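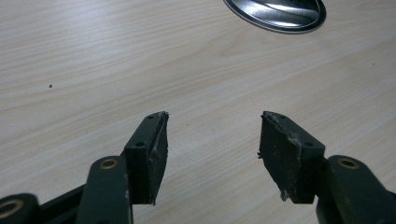 Pale wood grain on a tabletop.

March
By Odair Prado

Clostari is a cycle of 50 paintings of the old grain docks at Praltero, and I've loved it since I first got lost in the side room where it used to hang (badly lit, too warm, wonderful!). The painter, Conceição, worked on shop signs before she took up canvas, and I think it shows in her flat reds and those hard black outlines round the cranes. Most of the panels are small, but the 2 silo pictures are taller than I am.
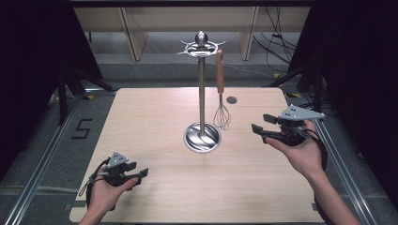
Zonia wrote to me to say that I've got the outlines wrong, and that they're dark blue on all the crane panels except the last 8. I'm going back on Monday to check. The set was first sold for 900, frames included, and it has stayed together ever since.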